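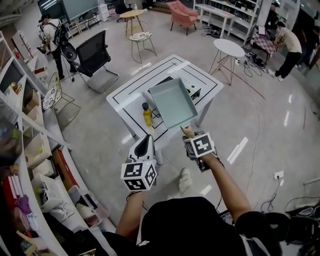

4.2 Clearing the table: trays, small things and the order people take them in

Home | Issues | Papers | Notes for Authors | Search

Much of what we have to say in this paper comes down to trays, and we hope the reader will be patient with us while we stay on the subject a little longer. In the Barcombe sessions we asked each participant to clear a white table on which we had set out a shallow tray and a few small household things, and we gave no instructions at all about which to take first. Figure 3 shows one such moment, with the pale blue-gray tray held by its edge and tilted above the tabletop while a small yellow bottle with a dark cap is still standing near the front. A gray plastic tube lies under the tray, and a small white-and-black electronic device sits near its far right side.

We had supposed, going in, that most people would begin with the little items and leave the big flat one until last, as you might when wiping down a kitchen counter at the end of the evening. Across 275 clearings this was indeed the more common habit, but the tray-first clearings were frequent enough (and to our eyes charming enough!) that we came to think of them as a separate style of tidying. People who lifted the tray early told us afterward that they wanted to see what they were dealing with. A tray takes up so much of a small table that it feels like the mess itself, even when it is perfectly clean and has nothing on it.

The black rectangular outline on the tabletop marks the area we asked people to clear. We kept the same outline for every session, and we were pleased to find that participants took it seriously; several squared the tray up against it before deciding what to do next. In the earlier Sosar sessions, which had no outline, things tended to drift toward the nearest edge and stay there, and it was hard for us to say when a table counted as clear.

Each clearing was allowed 30 seconds, a limit we borrowed from the Šimko protocol and which felt generous on paper and rather short in the room. Long, rolling things such as the tube gave the most trouble, as anyone who has chased a pencil across a desk will understand. Bottles were easy so long as they stood upright. Trays fell somewhere in between: a thin rim is simple to take hold of, but a tray held at one edge wants to tip, and people had to choose between going slowly and putting up with the slope.

Figure 3. Clearing in progress at the white table, with the tray raised and the bottle still in place.

We return to the matter of tipping in Section 5, where the Vadov scoring sheet is applied to the same clearings.

Comments (2)

tablesetter: Enjoyed this section very much. Did you try a tray with handles? I would guess the tray-first people become the majority.

greenmug: I clear the tray first at home and always have, so I feel seen. Is the scoring sheet going to be posted with the paper?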